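Erstead Bedroom Laundry Set

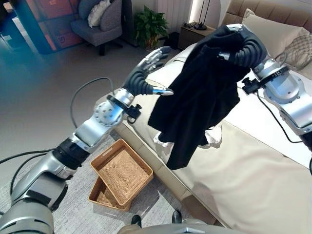
Version 8. Maintained by Ayantu Seyoum and Hagos Yimer.

Contents

The set covers one household job: clearing clothes off a made bed and sorting them into baskets on the floor. There are 113 sessions. Each session has its own folder with the recording, a short text note and a list of the items used. Sessions start with the clothes already on the bed and end when the person in charge of the room calls it done, even if something was missed.

Room

All sessions use the same bedroom layout. The bed is upholstered, with a padded, tufted headboard, a beige bedspread and pillows against the headboard. The pillows stay on the bed. They are not laundry and are not labeled as such. The floor is pale gray, with a light gray rug.

The baskets are rectangular woven rattan with light wooden rims. Their starting position varies - side by side, staggered, or one partly on top of the other. Check the session note before assuming which basket is for what. From session 11 on, darks go in the basket nearer the foot of the bed. Earlier sessions have no fixed rule.

Items

Clothes and other cloth items are labeled by color and type where the type is clear. Anything too crumpled to name is labeled "cloth, unknown" and keeps that label for the whole session, including after it has been opened out. Ebise Gebreyes tried renaming these partway through and the labels stopped matching the item lists, so we went back.

Black garments in loose folds are the hardest to label. White items lying under them are often missed on a first pass. If you find one that is not on the list, send the session number and the time.

Files

notes.txt - start layout, basket rule, anything odd
items.csv - one row per item, with color, type and target basket
events.csv - pick up, put down, fold, drop

Times in events.csv are in units of 1000 per second. A garment that is lifted and set back in the same spot counts as one pick up and one put down.

Known problems

Folding is labeled unevenly. Some sessions count a single fold over the arm, others do not. Getachew Ejigu is redoing these and the new labels should be in by April.

Contact

Hiwot Wubshet handles access requests and corrections.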